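Petitions, Panels and Thresholds: What a Regional Assembly Owes Its Participants
Speaker notes, Wendy Furnival. Slot is 30 minutes including questions.

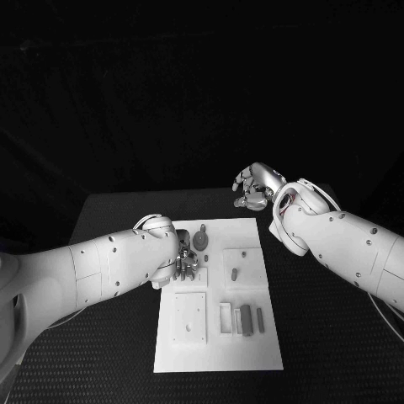 Slide 1. Scope. The talk covers the citizens' panel attached to the Filtevdale regional assembly and the petition rule adopted alongside it. It does not cover the earlier consultation on district boundaries. If asked, refer to Stuart Inskip's paper.

Slide 2. Legal basis. Standing order 7 lets the assembly convene a panel by simple majority. The order sets the size and the method of selection. It says nothing on what the assembly must do with the report. Pause here. The rest of the talk depends on that gap.

Slide 3. Selection. 600 invitations mailed to registered addresses. 91 residents seated after stratification by age, district and housing tenure. Income was not used as a variable. Golestani argued for including it and was outvoted in the drafting group. Her minority note is in the handout, page two.

Slide 4. Agenda control. The assembly's bureau wrote the questions before the panel met. Participants could rank the questions but could not add to them. Two of the working groups, Usmani and Toketti (named after the meeting rooms), asked for a session on bus franchising. The request was recorded and not scheduled.

Slide 5. Response duty. Read the text aloud: "The assembly shall have regard to the report." Compare with the petition rule, under which a member must move or oppose the petition in open session. The petition rule is the stronger instrument. It produces a recorded vote and a named speaker. The panel rule produces a line in the minutes.

Slide 6. Objections. Ackroyd's view is that a binding duty would transfer power from elected members to a drawn sample. Fair point, but a duty to reply is different from a duty to comply. Wainwright's objection is cost. The July estimate priced staff time only and left out translation. Do not quote the total.

Slide 7. Proposal. Amend the order as follows. Written reply to each recommendation within one session. Reasons given for each refusal. Panel members may place one question of their own on the agenda by two-thirds vote. No change to the selection method at this stage.

Slide 8. Open items. Who signs the reply if the bureau is split. Whether a dissolved assembly's successor inherits the duty. I have no settled position on the second; say so if pressed.

Skip slide 6 if running late. Handouts are at the back table. Corrections to the handout go to Jamie Wainwright.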